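Support > Beverage Coolers > Panex 34 > Installation and First Use

Section 2: Setting Up the Cooler and Loading Bottles

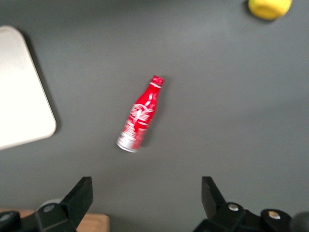 Read this section through once before you plug the cooler in. The order of the steps matters, especially the standing time in step 4. The instructions apply to the Panex 34 with either the glass door or the solid door. Where the two differ, the step says so.

2.1 Choosing a place

1. Pick a level floor that can carry the weight of a full cooler. Do not stand the unit on carpet or on a rug.

2. Keep the cooler out of direct sunlight and away from ovens, radiators and dishwashers. A hot spot in the kitchen will make the compressor run longer and may keep the lower shelf from reaching its set temperature.

3. Leave a gap of 4 inches behind the cabinet and 2 inches on each side. The top vent must stay open. Do not store trays or cloths on it.

Note: The Panex 34 is a freestanding model. It must not be built into a cabinet run. For a built-in unit, see the Eren series guide.

2.2 Unpacking and standing

4. Remove the carton, the foam corners and the tape on the door. Stand the cooler upright and leave it for six hours before connecting it. If it was carried on its side at any point, leave it overnight.

5. Take the four feet from the accessory bag and screw them into the base. Tip the cabinet back no more than is needed to reach the holes. Two people should do this.

6. Turn the front feet until the cabinet leans very slightly backward. The door should swing shut from halfway open. If it stays where you leave it, raise the front feet by one more turn each.

7. Wipe the inside with warm water and a little dish soap, then dry it. Do not use bleach, scouring powder or glass cleaner on the door seal.

CAUTION: The cabinet holds a flammable refrigerant. If the tubing at the back has been bent or punctured during delivery, do not plug the cooler in. Open a window, keep flames away and call the service line.

2.3 Connecting the power

8. Plug the cord directly into a grounded wall outlet. Do not use an extension cord or a power strip.

9. The display lights up and shows the current inside temperature. The compressor starts after a delay of three minutes. This delay also applies every time the power is cut and restored.

10. Press SET once. The number flashes. Use the arrow keys to choose a temperature between 36 and 50 degrees F, then wait five seconds. The number stops flashing and the setting is saved.

11. Let the cooler run empty for at least four hours before loading it.

Note: A faint plastic smell is normal on the first day. Run the cooler with the door closed and it will fade.

2.4 Fitting the shelves

The cooler comes with four wire shelves and one bottle cradle. The cradle is the shelf with the wavy front bar, part number 1454. It can go in any position except the lowest, where it would block the drain channel.

12. Slide each shelf in at a slight upward angle, then lower the front edge until it drops behind the two stops. Pull it gently toward you to check that it is caught.

13. Leave at least one shelf height free above any shelf that will hold standing bottles. A tall bottle that presses on the shelf above can lift it off its stops.

14. If you have the glass door, check that no shelf touches the inner pane when the door is closed.

2.5 Loading

15. Start with the bottom shelf. Put the heaviest items there and work upward.

16. Stand carbonated drinks upright where you can. If they have to lie down, use the cradle and keep them in a single layer. Do not stack bottles on top of each other, as they roll when the door is opened.

17. Leave a finger's width between containers and the back wall. Cold air comes down that wall, and anything pressed against it can freeze even when the display shows a normal temperature.

18. Aluminum bottles and cans cool faster than glass or plastic of the same size. If you load a mix, put the glass nearer the back and the aluminum nearer the door.

19. After a full load of warm drinks, allow up to 12 hours for the contents to reach the set temperature. The display reads the air inside the cabinet, so it will get there well before the drinks do.

CAUTION: Never put sealed carbonated drinks in a freezer compartment to chill them faster. The liquid expands as it freezes and the container can burst.

CAUTION: Do not load a bottle or can that is bulging, leaking or badly dented at a seam.

2.6 Door and lock

20. The lock is at the lower corner on the handle side. Turn the key a quarter turn clockwise to lock. Two keys are taped inside the manual pouch. Write down the key number before you throw the pouch away.

21. If the door alarm sounds, the door has been open for more than 90 seconds. Close it fully. To silence the alarm while you are loading, press the down arrow once. It resets the next time the door is closed.

2.7 If the cooler does not get cold

Check these before calling for service:

- The display shows the temperature you set and not the factory default of 43.
- The top vent is clear.
- The door seal is flat all the way around. A folded seal can be eased out with a warm, damp cloth.
- The cooler is not overfilled. Take out a third of the contents and check again the next day.
- The room is below 90 degrees F. Above that, the cooler may not hold its lowest settings.

If the display shows E1 or E2, unplug the cooler, wait ten minutes and plug it in again. If the code comes back, write it down together with the serial number, which is on the label inside the cabinet at the lower left.

Altitude: Coolers used above 2000 meters need the replacement sensor kit, part number 199. Order it from the Bremthorpe parts desk before first use. Units shipped from the Brumham warehouse do not have it fitted.

Section revised 2023-07-27 by Jhosep Quintero. Steps 6 and 17 changed; step 21 added.

Continue to Section 3: Cleaning and Defrosting.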